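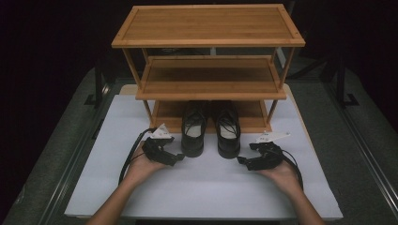

3. Materials and storage conditions

3.1 The rack

All households in the Pralley part of the study were given the same open rack, the Cutorar three-tier model, made of bamboo. Each tier is a flat panel of parallel strips held in a slightly raised border, and the tiers are joined by thin square legs at the corners. We chose an open rack over a closed cabinet for two reasons. Residents had told us in the first interviews that they often forgot shoes kept behind a door, and an open rack let us record the state of the shoes without asking anyone to unpack them.

The raised border matters more than we expected. On a flat shelf a shoe can be pushed back until it touches the wall or drops behind. On the bordered panels, shoes tended to stop at the edge, and residents used the border as a line to place heels or toes against. Some pairs were still left partly over the front, mainly the longer men's sizes. We did not treat this as misuse.

Racks were set up in the entry hall where there was one, and otherwise next to the main door. Residents decided how to divide the shelves. The only fixed rule was that one pair of leather dress shoes, the study pair, had to go back on the rack after each wearing. The tier was left open, but most residents settled on the bottom one within the first month and kept to it. In the interviews they said that the heavier shoes felt safer low down and that the top was wanted for keys, gloves and mail.

3.2 The study pair

We limited the study to black leather lace-up shoes with a stitched welt and a separate heel block. Shoes of this type are common enough to recruit for, and the wear shows in places that can be described the same way from one pair to the next. Residents used their own shoes. Pairs that had been resoled were accepted if the upper was original, and this was noted on the intake sheet.

A total of 200 pairs were entered. Of these, 27 were withdrawn before the final visit, most often when the owner moved or stopped wearing dress shoes to work. Their intake records are kept in the Mondgate archive but are not used in Section 4.

3.3 Points of inspection

Each shoe was inspected at the toe, the panel seams, the welt and the heel. The toe was checked for scuffs and for dulling of the finish. At the panel seams we looked for lifted edges and broken thread, especially where the stitching changes direction. A seam that runs in a long curve is under fairly even strain, while one that turns sharply takes more of it at the turn, and a loose end there is easy to miss under polish.

The welt was the slowest part of the work. It collects dust and old polish between the stitches, and the thread has to be looked at along its full length, from the heel side forward to the toe. Inspectors on the Mollel protocol start at the heel on the outer side and go forward, then repeat the pass on the inner side. We followed the same order – mostly so that notes from different visits could be laid next to each other – and added a separate line for the angle where the heel block meets the waist of the sole. Grit left in this corner does not brush out easily, and it tends to end up on the shelf.

Inspections were done on a light covering laid over a table. On bare wood, black soles are hard to judge at the edges, and a light ground makes the gap under the arch easy to see. The covering was changed when it became marked. Figure 2 shows the parts of the shoe referred to in this section.

Figure 2. Side of a black leather shoe: panel with double stitching, welt with its row of fine stitching, and heel block.
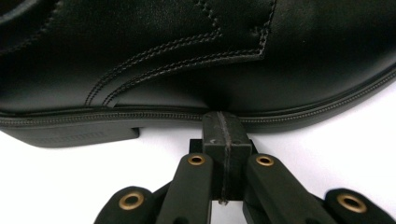
3.4 Placement on the shelf

Placement was recorded at every visit before the shoes were touched. We noted the tier, the direction of the toes, whether the two shoes were side by side, and whether the laces were tied. Toes to the front was the usual choice on the bottom tier. Residents who placed them the other way said they could pick the shoes up by the heels more easily, though several changed back when a polished toe had rubbed against the wall.

Tied laces were counted as a sign that the shoes had been slipped off without being opened. This is a weak measure. Some residents tie the laces again after taking the shoes off to keep the tongue in place, and we could not tell the two cases apart from the rack alone. From visit 2 onward we asked about it directly.

Shelf surfaces were wiped and checked at the same visit. The visit log has 500 shelf entries, and where a shelf was too full to be seen properly the entry was left blank and not estimated.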